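Do small things need a box of their own?

Every January the advice comes back, and every year it's the same advice. Buy a set of matching bins, label them, sort your drawers into them, feel calmer. I tried it again this winter, with a kit from Gulmont that Chenxi Fang passed on to me after she gave up on it. I have now lived with it long enough to have an opinion, and the opinion is mixed at best.

My problem isn't big stuff. I know where the winter coats are. My problem is the little pieces that belong to something else: the cover off a thing, the ring off another thing, feet from a shelf we sold when we moved. The kit came with 18 compartments, and the booklet wants one kind of object in each. Fine, if you own 18 kinds of object. I seem to own one of everything.

What the booklet says, and what I did

The booklet says to tip the whole drawer out on a bed, so that you have to finish before you can sleep. I don't like being bullied by a booklet, but I did it. What I learned is that small parts sink straight into anything soft. A table with a towel on it would have been better. Ita Mac Suibhne, who read a draft of this, uses a baking sheet and thinks the bed idea was made up by someone who has never looked for a screw in a comforter. I'm with her.

Next you're supposed to hold up each item and ask whether it has "a job." I find this a silly question to put to a washer. I swapped it for a duller one - do I know what this came from? If yes, it goes in a bag taped to the thing it came from. If no, it gets a month in a jar by the door, where everyone in the house walks past it. Colm Ó Conaill asked whether the jar ever gets emptied. It does, but slowly, and I still pull things back out.

The awkward ones

Flat pieces are the worst. They slide under everything else, and a clear one more or less disappears against whatever it's lying on. A little square with a black border and a see-through middle is a good test of any sorting system. Is it a cover? A frame? Part of a toy? The Gulmont booklet has a page for buttons and a page for batteries and not one word on this. My rule is to pick up flat bits by the sides, stand them upright and look through them over something with a pattern, so any scratches show. Scratched and unidentified goes out. Clean and unidentified gets its month.
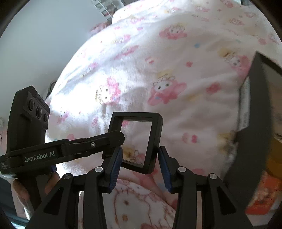
Was it worth it?

Partly. The drawer closes, and I've stopped buying picture hooks I already own. But the compartments did very little of that. The bags and the tape did most of it, and I had both in the kitchen before I started. If somebody hands you a kit, use it. I wouldn't pay for one, and I certainly wouldn't pay for the second set of inserts the booklet starts hinting at on the last page.

Sanaa El Fassi is writing about linen closets next time and is far more cheerful about bins than I am. Send her your questions, and send me your unidentified squares.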